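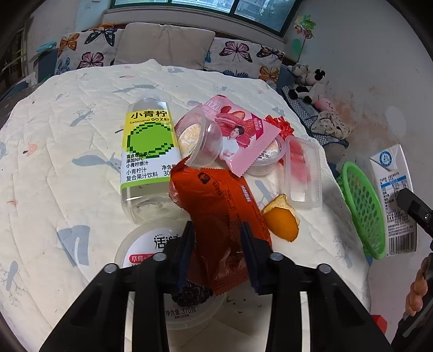

Held-out split for gripper demos: by episode or by room?

We have 949 demonstrations recorded with hand-held grippers, all tidying tasks: wrappers, bottles, cups and cartons picked up off beds and low tables and put in a basket. I trained a policy on a random 90/10 split by episode and the validation error looks very good. On the arm it is much worse. It reaches for the right sort of thing but closes too early on soft packaging, and on a quilted cover it often stops short. Training loss is fine. Is my split wrong, or is this the usual gap between validation error and real success? We recorded in 7 rooms. Code is based on the Kelosell loader, default settings.
Asked by Nowicki, October

3 answers

Estíbaliz Arrieta
(accepted)
Your split is wrong, and there may be a second problem as well. With a random split by episode, the same bedspread, the same pillows and the same packets are in both halves. The network can learn the room and still score well. Split by room. Train on five, hold out 2, then swap which ones you hold out and report each result separately. Don't average them straight away, as one bad room tells you more than the mean does.

For the early closing, check the time offset between the gripper width and the camera. We had the width running ahead of the video on our Ullau recordings and the policy learned to shut before the jaws were round the object. Plot width against frames for a few episodes with a crumpled wrapper and a few with a bottle and look at where contact starts. Fix that before you retrain anything.

Also, validation error on actions is a weak guide whatever split you use. Run trials on the arm and count them.

kasville_lab
More data. We saw no improvement until we added 300 episodes.

Reply from Nowicki: Added in the same rooms or new ones?
Reply from kasville_lab: Mixed, I'd have to look.

tobi_r
Agree with the first answer on splitting by room. I would hold out objects too. If every yogurt tub in the test set is also in training you can't say much about tubs in general. Not sure about the stopping short, could be the height of the mattress compared with your tables.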